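Small Beer, Long Walk: How Himville Sells Its Ale to Visitors
Project report, Tourism and Hospitality, second year
Pranab Bepari and Mitali Biswas
Submitted 10/4/22

Background

Himville has one brewery, one hotel and a bus that gives up at teatime. We chose it because Mitali's aunt lives there and would feed us. The brewery, Adamum, opened in a former seed store behind the hotel and now brews up to 3000 litres a month, most of which never leaves the valley. Our question was whether people come to Himville for the beer, or come for the walking and find the beer by accident.

What we did

We stood outside the taproom with a clipboard and collected 90 completed questionnaires from visitors over the July holidays. We also interviewed the head brewer twice, once on the record and once while she was hosing down a drain and plainly wished we would go away. The second interview was better.

The questionnaire had 2 pages. Most people stopped reading at the bottom of the first, so the results for the second page (transport, spending, "any other comments") should be treated gently. The most common other comment was a request for crisps.

Findings

Walkers made up most of the sample. They arrived thirsty, asked for whatever was coldest and could rarely name it afterwards. The smaller group who had come for the beer knew the name of everything, including the hops, and told us at length. They stayed longer, bought bottles to take home and were more likely to book a room at the hotel.

The favourite was Saithong, a pale ale with lemongrass that the brewer first made for a staff party. The dark one, Ellix, had fewer friends but louder ones. Several people said it tasted of burnt toast and meant it kindly.

The taproom has no sign on the main road. The brewer says everybody knows where it is. Our visitors, who by definition were not everybody, had mostly followed someone else in. One couple had sat for a while in the dentist's waiting room next door.

Costs

The brewery spent 2000 pounds on a leaflet last year. We found a box of them under the taproom stairs, holding a door open. None of the people we asked had seen one. A road sign would cost less, though the council would have to agree to it, and we gave up ringing the council after the third piece of hold music.
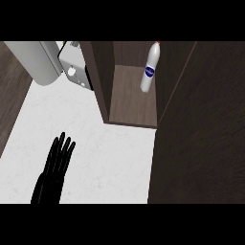
Fig. 1. Simulated interior with pale floor, open dark wooden cabinet and black robot hand.

Recommendations

Put up a sign. Offer a tasting tray with the names written on it, so that walkers can remember what they liked. Ask the hotel to mention the brewery when people book — at present it mentions the car park. Tours could start in the late morning, before the walkers go up the hill, and finish in time for the bus.

Limits of the study

We only asked people who had already found the taproom, which our tutor pointed out rather quickly. A fairer survey would also question visitors at the hotel and the bus stop. We only went in good weather, and we are told that Himville in the rain is a different place with a much busier bar.

Thanks to Mitali's aunt for the spare room and the soup.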